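Home | Products | Recording Cells | Data Services | Support | Contact

Zera Recording Cell, Model 232
October, by the Firnholm product desk

The Zera cell records arm and gripper demonstrations for teams training a manipulation model. It ships with the Natau recording software, which stores joint positions, gripper state and video on one clock. Fixed cameras cover the workspace.

The first task set released for the cell is pipette tip handling. It holds 519 episodes with two tip boxes on the table. Box positions and rack fill vary between episodes, and failed grasps are kept and labeled.

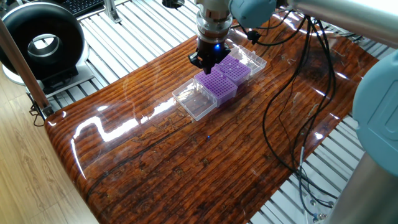
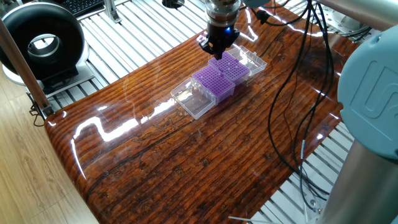
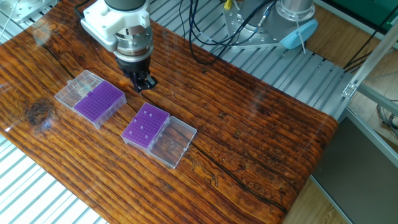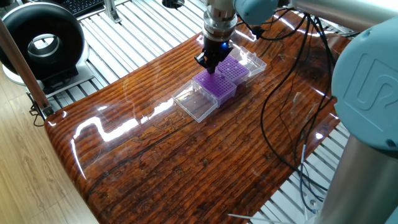

Tip handling task: gripper over two purple tip racks, fixed camera views.

Each episode is saved as its own folder with a plain text label file. Operators can mark an episode as good, failed or discard from the keyboard. Discarded episodes stay on disk until the session is closed.

Storage for 16 hours of recording is included. Up to 6 camera streams can be recorded at once. Export to common training formats is done in Natau, and no separate license is needed.

Installation and first calibration are handled by Vestergaard. Lab consumables are not supplied with the cell.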